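I've been meaning to write up the Brasstead open day since we got home, and my notes are mostly arrows and coffee rings, so bear with me.

First, the building. Brasstead is the old Duken warehouse on the edge of Eide, and it's huge. Somebody told me nearly 3000 people come through on open days. I believe it, because I think I stood behind all of them in the line for waffles! (Worth it. Get the one with the sour cream.)

I'd signed up for the 2 p.m. tour with Arvid Løken, who walks fast and talks faster, so if you go, stay near the front. We did the loading dock, then the paint shop, and then the part I'd come for: the toy and odds-and-ends room.

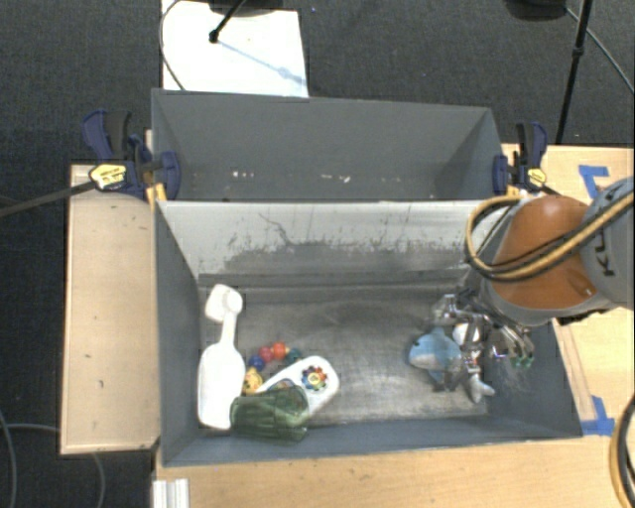 I could have stayed in there all afternoon. I love a jumble of stuff, and this was a proper jumble – baby things next to kitchen things next to something plush. The chunky beads got me right away, all those bright primary colors. My sister's kids had a string a lot like that and it lived under the couch for years. The man next to me was much more taken with the scoop and wanted to know where he could buy one for his chicken feed. Arvid said to ask at the desk.

After that we had a short break (free coffee, tiny cups) and I got talking to Siebe Van Wijk, who'd driven 185 miles to be there and was already planning a stop at Gitberg on the way back. He's a clamp person. I had no idea there were clamp people! He went on about bar clamps for a good ten minutes, and I've since ordered a pair for my workbench, so I guess now I'm one too.

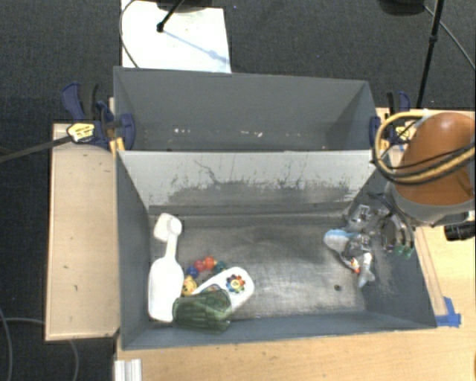 *Beads, scoop and toy remote in the corner, blue clamps along the rim.*

The gift shop was a letdown, mostly mugs. Parking is 8 dollars, cash only, and the lot by the river fills up early. They do another open day in January and I've already put my name down for the morning tour.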